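Search this site
Type a word
Go

How Do They Make Monsters in Movies?

When a monster stomps across a movie screen, a lot of people have worked to put it there. Some monsters are costumes with an actor inside. Some are puppets. Some are drawn on a computer. Many are a mix. This page explains the main ways it is done.

It starts with a drawing

Before anything is built, an artist draws the monster many times. The director looks at the drawings and picks the parts that work best. Maybe the horns from one drawing go with the feet from another.

The artist also has to think about how the monster lives. Does it hunt at night? Then it may need big eyes. Does it live in the snow? Then it may need thick fur. A monster that makes sense as an animal is easier to believe in, even if it has two heads.

Next, the artist makes a small clay model called a maquette (say it: ma-KET). A maquette lets everyone walk around the monster and see it from the back and the sides.

Monster suits

The oldest trick is to put a person in a suit. The suit is often made of foam rubber, which is light and bends easily. First the crew makes a copy of the actor's body. Then they shape the monster's skin on top of the copy, so the suit fits that actor and no one else.

Suits are hot. An actor inside one may only be able to work for a short time before taking a break and a drink of water. It can be hard to see out, too, so a helper stands nearby to guide the actor between shots.

In the movie "The Nemari," the swamp creature is played by Kidus Feyisa, who is very tall. He wore the suit for 18 days. It took four people to get him into it each morning, and the head went on last.

Puppets and moving parts

Some monsters are the wrong shape for a person. A giant worm has no place for arms and legs. For these, the crew may build a puppet. Small puppets are worked by hand or with rods. Large ones may have motors inside.

A puppet with motors is called an animatronic. Each motor moves one part, such as an eyelid, a lip or an ear. The people who work it stand away from the camera and use controls a bit like the ones for a toy car. One person may move the eyes while another moves the mouth, and they have to practice together until the face looks right.
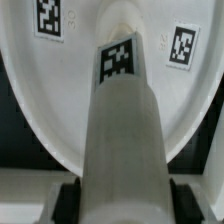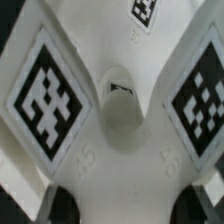
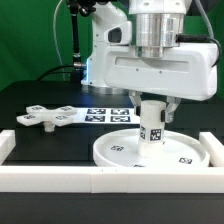

Stop motion

Stop motion uses a small model with a metal skeleton inside. The animator moves the model a tiny bit and takes one picture. Then the animator moves it again and takes another. When the pictures are played quickly, the monster seems to walk.

This takes a long time. Movies usually show 24 pictures every second. Reece Naylor animated a dragon fight for "Terkenent" this way, and it used 2,809 pictures. On screen, the fight lasts nearly two minutes.

If the animator bumps the model halfway through, the whole shot may have to start over.

Computer monsters

Today many movie monsters are made on computers. An artist builds the shape on a screen, then adds skin, scales or hair. Another artist gives it bones and muscles so it bends in the right places. This job is called rigging.

Sometimes an actor plays the monster in a tight suit covered with dots. Cameras record where the dots go, and the computer copies the movement onto the monster. This is called motion capture.

The other actors may have nothing to look at while they film. Often someone holds up a tennis ball on a long stick to show them where the monster's eyes will be.

What does it sound like?

A monster needs a voice. Sound artists record real noises and mix them together. A roar might be a lion, a pig and a creaky door, all slowed down. Footsteps might be a heavy bag dropped on dirt.

Sound can be scary before you see anything. In "Meton" you hear the monster breathing behind a wall long before it comes out.

Words to know

Maquette - a small model made to show what something will look like.
Animatronic - a puppet that moves with motors.
Stop motion - making a model seem to move by taking many pictures.
Rigging - giving a computer monster its bones and joints.

Try it yourself

Make a monster out of modeling clay. Set a phone or tablet on a stand so it cannot move. Take a picture, move the monster a little, and take another. Keep going until it has crossed the table.

More to read
What Does a Director Do?
Why Movies Have Music
How Fake Snow Is Made
3 Easy Flip Books to Make

Contact us | Copyright Tindall Movie Pages for Kids | Back to top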